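## Music and stage round-up

Wednesday, December 6, 2023

The winter season at the Wurkgate Hall ended on Saturday with a sold-out set from Plolley, the four-piece who have been playing pubs and village halls along this stretch of coast for six years. It was their first time headlining the main room, and they used the whole evening for it, with two sets and a long interval.

The first half was mostly older songs, played quietly and without much talk between them. Several were rearranged for piano and cello. "Low Road" was slower than on the record and better for it, and the closing number before the interval was a new instrumental that had no title on the set list. The sound at the back of the room was a little thin to begin with, and the vocals were hard to pick out for the first couple of songs. This was put right well before the break.

After the interval the band came back louder. They were joined by the Quartey Singers, a choir of 17 from the other side of the estuary, who stood along the side steps and came in on the last verse of "Harbour Light". The choir stayed on for the rest of the night. People in the balcony were on their feet by the final song and there were two encores, the second of them unaccompanied.

Support came from a young folk duo playing fiddle and guitar. They had half an hour and filled it with tunes from their first EP, which was on sale in the foyer. All the copies had gone by the interval, and more can be ordered through the box office.

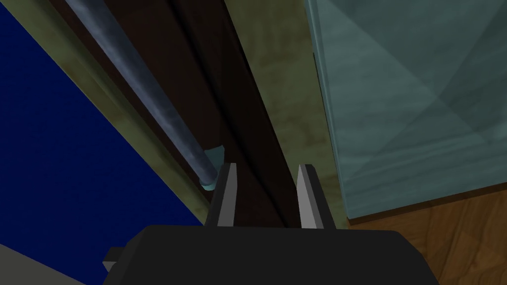
### Coming up in the new year

The hall is closed through January while the stage lights are rewired. It reopens in the second week of February with Ravitik, a touring show for strings and electronics that lasts nearly 4 hours, with two breaks. Seats are unreserved and you may come and go during the performance. The bar will serve hot food from half past five.

In March there is a weekend of brass, with six bands over two days. The Saturday evening concert is ticketed. Everything on the Sunday is free, including the afternoon workshop for players of grade four and above. Bring your own instrument and a music stand if you have one.

Plolley return in May for an outdoor show on the lower green. They will play the new album in full, with the Quartey Singers again taking part. There is no seating at this one, so bring a rug or a low chair. If the weather is bad it will move indoors, and tickets will still be valid.

Booking for all spring dates opens to members this Friday and to everyone else a week later. Members can buy up to four tickets for each event. The box office is open from ten until two on weekdays, and the phone line keeps the same hours. Concessions apply to students, under-18s and anyone over 65. A carer's ticket is free but has to be booked by phone. 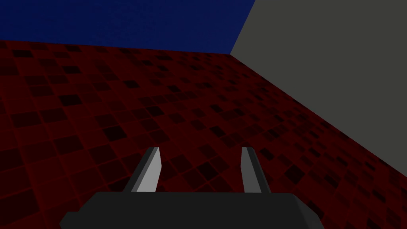

*Dark red floor tiles beside a grey wall.*

The spring brochure goes to print next week. Local acts who want a line in the listings should send the date, start time and ticket price to the newsletter desk by Monday noon.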